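Birnen einzeln nachreifen lassen, Schale oder Papiertüte?

Forum > Küche & Vorrat > Obst und Gemüse lagern

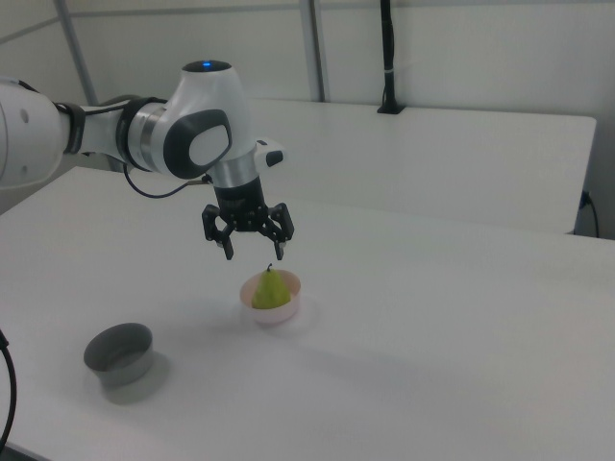
Mostkrug_Ost schrieb:
Ich lese jetzt zum wiederholten Mal, man solle Birnen zum Nachreifen einzeln in kleine Schälchen stellen, aufrecht, Stiel nach oben, bei Zimmertemperatur. Angeblich gibt es so keine Druckstellen und sie reifen gleichmäßiger. Bei mir steht also eine grüne Birne in einer blassrosa Schale auf dem weißen Tisch, daneben eine flache graue, leer, die auf die nächste wartet. Ich bin ehrlich gesagt nicht überzeugt. Dass eine Birne auf ihrem dicken Ende weniger Druck abbekommt als im Liegen, leuchtet mir noch ein. Aber warum soll die Schale irgendetwas an der Reife ändern? Die Birne schaut oben doch sowieso raus.

Hat das mal jemand ordentlich verglichen? Bitte keine Links zu Kochseiten, die schreiben alle voneinander ab.

quittengelb77 schrieb:
Verglichen nicht, aber ich mache es seit Jahren so und habe keine matschigen Birnen mehr. Vorher lagen sie in der großen Obstschale übereinander, und die unterste war immer braun.

Mostkrug_Ost schrieb:
Das spricht gegen das Übereinanderliegen. Für die Schälchen spricht es noch nicht. Wenn du sie nebeneinander auf ein Brett legst, hast du denselben Effekt.

quittengelb77 schrieb:
Auf dem Brett rollen sie mir weg. Und sie liegen dann auf der Seite, wo sie am weichsten sind.

Halbwegsreif schrieb:
Am weichsten sind sie zuletzt am Bauch, zuerst am Hals. Deshalb prüft man ja auch am Stiel. Leicht mit dem Daumen neben den Stielansatz drücken, gibt es nach, essen. Wer wartet, bis der Bauch weich ist, hat innen schon Brei. Ob das Ding dabei steht, liegt oder hängt, ist der Birne egal.

Zum Vergleich kann ich auch was beitragen. Ich habe im letzten Jahr zwei Wochen lang Conference aus demselben Karton aufgeteilt, ein Teil in die Papiertüte mit einem Apfel, der andere offen in Schüsseln. Die aus der Tüte waren 2 Tage früher so weit. Zwischen den offenen gab es Unterschiede, aber kreuz und quer, da war keine Regel zu sehen.

Mostkrug_Ost schrieb:
Danke, das ist wenigstens mal was. Wie schwer waren die denn? Meine hier wiegt 240 g, eine kleinere im Kühlschrank knapp 200. Ich könnte mir vorstellen, dass die Größe mehr ausmacht als der ganze Zirkus mit dem Gefäß.

Halbwegsreif schrieb:
Nicht gewogen. Und die Sorte macht noch mal mehr aus. Was hast du da überhaupt? Gelbgrün kann bei Birnen alles heißen.

Mostkrug_Ost schrieb:
Vom Markt, stand "Tafelbirne" dran. Mehr weiß ich nicht und der Verkäufer auch nicht.

kellerkind_süd schrieb:
Dann kannst du dir das Vergleichen sparen. Manche Sorten bleiben grün, bis sie verfaulen, andere werden schön gelb. Ohne Sorte sagt dir die Farbe gar nichts.

Zur Ausgangsfrage: Es gibt von Zundine so "Reifeschalen" im 4er-Set, mit gerilltem Boden. Meine Schwägerin schwört drauf. Ich habe sie mir angesehen, das sind Müslischalen mit Rillen.

fallobst_und_co schrieb:
Die von Zundine habe ich. Die Rillen sind schon sinnvoll, weil unten Luft drankommt und sich keine Feuchtigkeit sammelt. In meiner glatten Schüssel von Skiltar hatte ich öfter eine nasse Stelle unter der Birne, und genau da fing es dann an zu schimmeln.

Mostkrug_Ost schrieb:
Eine nasse Stelle unter einer gesunden Birne? Da war die Schale vorher nicht trocken oder die Birne hatte schon eine Macke. Ich lasse mich gern belehren, aber eine heile Birne tropft nicht.

fallobst_und_co schrieb:
Aus dem Kühlschrank in die warme Küche, dann beschlägt sie. Das läuft runter und bleibt unten stehen. Dafür muss sie keine Macke haben.

Mostkrug_Ost schrieb:
Gut, das lasse ich gelten. Dann würde aber auch ein Stück Küchenpapier unter der Birne reichen. Oder man wischt sie ab, bevor man sie hinstellt.

quittengelb77 schrieb:
Kann man. Ich finde es trotzdem albern, so zu tun, als wären Schälchen eine Geldmacherei. Die hat doch jeder im Schrank. Einzeln gestellt sehe ich jede Frucht auf einen Blick, und wenn eine fault, steckt sie die anderen nicht an. Das reicht mir als Grund.

Halbwegsreif schrieb:
Das ist auch ein ordentlicher Grund. Nur hat er mit dem Reifen nichts zu tun, und so wird es eben überall verkauft. Ethylen heißt das Zeug, das die Reife antreibt, und das verfliegt aus einer offenen Schale. Wer es schneller will, muss zumachen. Wer es langsamer will, stellt kühl. Dazwischen ist viel Glaube.

kellerkind_süd schrieb:
Graues Metall würde ich übrigens nicht nehmen, falls deine zweite Schale aus so was ist. Ich hatte mal eine von Kauppinen, da wurde die Birne unten fleckig.

Mostkrug_Ost schrieb:
Von der Schale oder vom Liegen? Eben. Wie lange stand sie denn drin?

kellerkind_süd schrieb:
Bis zu 4 Tage, länger sicher nicht. Kann auch vom Liegen gewesen sein, das gebe ich zu. Seitdem nehme ich halt Keramik.

Mostkrug_Ost schrieb:
Ich mache es jetzt so: Die große bleibt in der rosa Schale, die kleine kommt in eine Papiertüte ohne Apfel. Ja, verschieden schwer und Sorte unbekannt, ich weiß, ein Beweis wird das nicht. Gedrückt wird nur am Stiel. Die graue bleibt erst mal leer.

fallobst_und_co schrieb:
Und warum ohne Apfel? Dann vergleichst du doch Tüte gegen Schale, und die Tüte ist allein ziemlich lahm.

Mostkrug_Ost schrieb:
Weil ich keinen Apfel dahabe und für einen Apfel jetzt nicht extra losgehe.

Halbwegsreif schrieb:
Eine reife Banane tut es auch. Schreib dann mal, welche zuerst nachgibt. Und schneid sie der Länge nach auf, außen sieht man das Braune am Kerngehäuse nicht.

Ähnliche Themen
Kochbirnen im Juli, welche Sorte trägt so früh?
Obstetagere von Rotico, wackelt sie bei euch auch?
Avocado in Zeitungspapier, Unsinn oder nicht?
Braune Stellen am Kerngehäuse, noch essbar?
Birnen einfrieren, roh oder blanchiert
Fruchtfliegen trotz Abdeckhaube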